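Kollcombe Home Recycling Guide
Section 8: Sorting and Bagging Empty Bottles

Read this section before the first collection. It covers plastic drink bottles only. Glass, cans and cartons are covered in the next section, and large water containers go to the drop-off point at Waden.

8.1 What you need

A round bin or pail with an open top
Bags that are wider than the bin, so the rim can fold over
A clear stretch of hard floor or a low table
A dry cloth

The bag roll supplied with the Vindano starter pack holds 20 bags. Any translucent bag of the same width may be used. Opaque bags are not accepted, as the collection crew has to be able to check the contents.

8.2 Lining the bin

1. Open the bag fully and push the bottom down until it touches the base of the bin.
2. Fold the rim of the bag over the top edge of the bin, all the way around.
3. Press out the air trapped between the bag and the wall of the bin.
4. Put the bin at the back or side of the sorting area, where it is within reach but will not be knocked.

Note: If the rim slips in while you are filling, stop and fold it again. A bag that has dropped into the bin is hard to tie.

8.3 Sorting

1. Lay the bottles out on the floor before you bag any of them. They can lie in any direction.
2. Check that each one is empty. Pour any liquid down the sink.
3. Leave the labels on. Paper and film labels are removed at the plant.
4. Leave the caps screwed on. Put any stray cap back on its bottle.
5. Look at the base of each clear bottle. The molded lobes can hold a little liquid after the rest has drained.

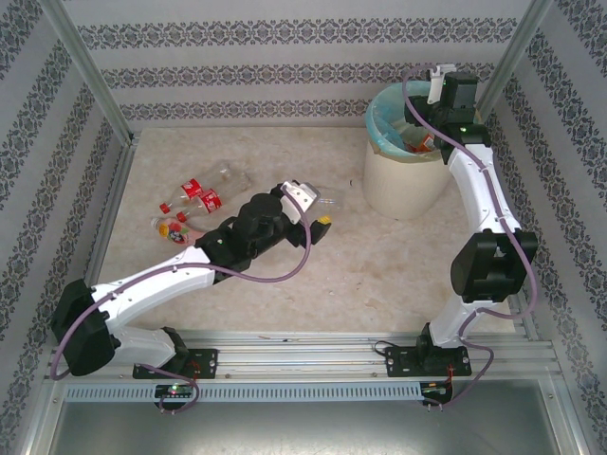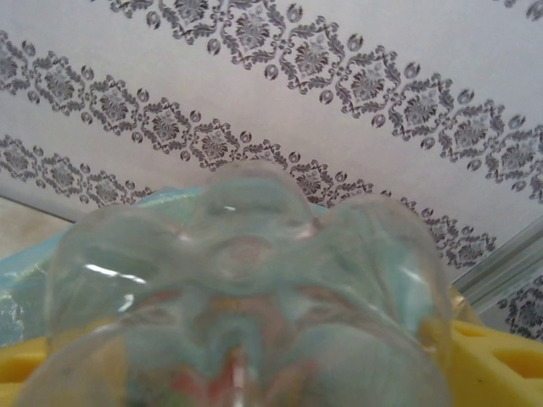
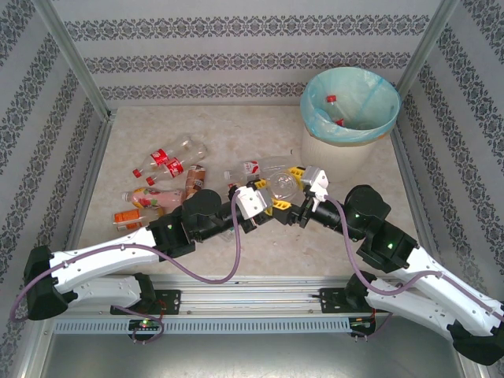 Filling the Bag

6. Place the bottles in the bin one at a time, starting with those closest to it. Either end may go in first.
7. Mix colors and brands freely. Clear bottles with red labels, brown labels or pink labels all go in the same bag.
8. Stop when the bottles reach the rim – do not push them down with your foot.
9. Unfold the rim, gather it and tie a single knot.

Caution: Do not put a bottle in the bag if it has held oil, paint or cleaning fluid. One such bottle can spoil the whole bag.

Caution: Bottles roll. Clear the floor before you carry a full bag across it.

8.4 Set-out

Tied bags may be left at the curb up to 16 hours before collection. Keep them clear of the storm drain. In December, tie 2 bags together at the neck so that the wind does not take them.

For replacement bags, ask at the Yazıcı store or write to Songül Uysal at the Kollcombe office.

Section last revised 2 July 2023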